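4.3 Mise en position du robot devant la table

Cette section concerne l'installation du robot Broltska au poste de préhension. Il faut la lire en entier avant de mettre le robot sous tension. Deux personnes sont nécessaires.

Matériel : la table, deux paniers, un rouleau de ruban adhésif, un mètre, la console de commande.

1. Placer la table contre le mur et vérifier qu'elle ne bouge pas quand on appuie sur le bord.

2. Amener le robot debout, face à la table. La distance entre la hanche et le bord de la table est de 39 cm.

3. Marquer au sol la position des pieds. Si les marques anciennes ne sont plus bien lisibles, les refaire avant de continuer.

4. Faire passer les câbles du buste vers le haut. Le câble qui reste au sol doit partir vers l'arrière, loin des pieds.

ATTENTION : ne jamais laisser un câble entre le pied du robot et la table. En cas de chute, ne pas retenir le robot avec les mains.

5. Contrôler le ruban autour des tibias. S'il se décolle, le remplacer avec le robot hors tension.

6. Poser les paniers sur la table, le plus petit vers le fond.

7. Sur la console, ouvrir le menu « Bras » et choisir la position 25. Le bras droit se lève et s'avance au-dessus de la table.

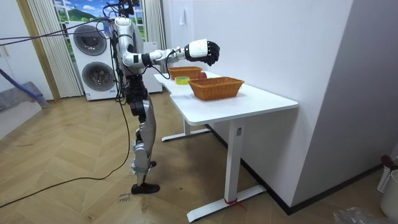
Fig. 12 : Bras droit avancé au-dessus de la table, main à demi fermée.

8. Vérifier que la main ne touche ni le panier ni la table. Si elle touche, appuyer sur l'arrêt d'urgence et reprendre à l'étape 2.

9. Lire la valeur du codeur de l'épaule. Elle doit être comprise entre 2 184 et 2 265. Noter cette valeur dans le cahier du poste.

Remarque : si la valeur est en dehors de ces limites, ne pas la corriger à la main. Faire d'abord l'étalonnage de l'épaule (section 5.1), puis recommencer l'étape 7.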